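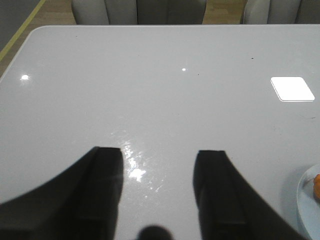 # Glossy or matte? Living with a shiny tabletop

**Opening (keep it quick, they've just had coffee)**

- Hello from Irnthorpe! Thanks for having me back.
- Ask for hands: who has a shiny table at home? Who wiped it this morning and saw streaks by lunch?
- A pale, glossy top like the one on screen picks up reflections and every little mark. I love them anyway, and tonight is about how to keep one looking good.

**Where the shine comes from**

- Gloss is a flat surface and very little else. Light hits it and leaves in one direction, so you see the window, the lamp, your own chin.
- Matte finishes are full of tiny bumps. Light scatters and the marks get lost in it.
- Pass around the two Kidach sample boards (glossy first, let people put their thumbs all over it!).

**Cleaning, the everyday version**

- Two cloths. One damp, one dry. That's most of the talk, really.
- Drop of dish soap in a bowl of lukewarm water. Wring the cloth until it stops dripping.
- Wipe in long straight lines, then go over it with the dry cloth while it's still damp.
- Skip the scrub pad, even the "gentle" side. Show the Lodhi board: 45 strokes with a green pad and you can see the haze from the back row.

**Fine scratches**

- Turn the lights down, use the flashlight, hold it low. Scratches show best from the side. People always gasp at this bit.
- Clear lacquer can often be polished. Start with the mildest polish you own and try a spot near the edge.
- If a fingernail catches in the scratch, polish won't get it out. Time to call a refinisher.
- My Rulov side table took 19 evenings, and I enjoyed nearly all of them. (Skip this story if we're running late.)

**Light in the room**

- Move the lamp before you blame the table! A bulb straight overhead is the harshest.
- A shade or a sheer curtain softens everything.

**Questions**

- Someone will ask about hot mugs. Answer: coasters, always.
- Handouts are by the door. Next talk is in July, on oiled wood, and I can't wait.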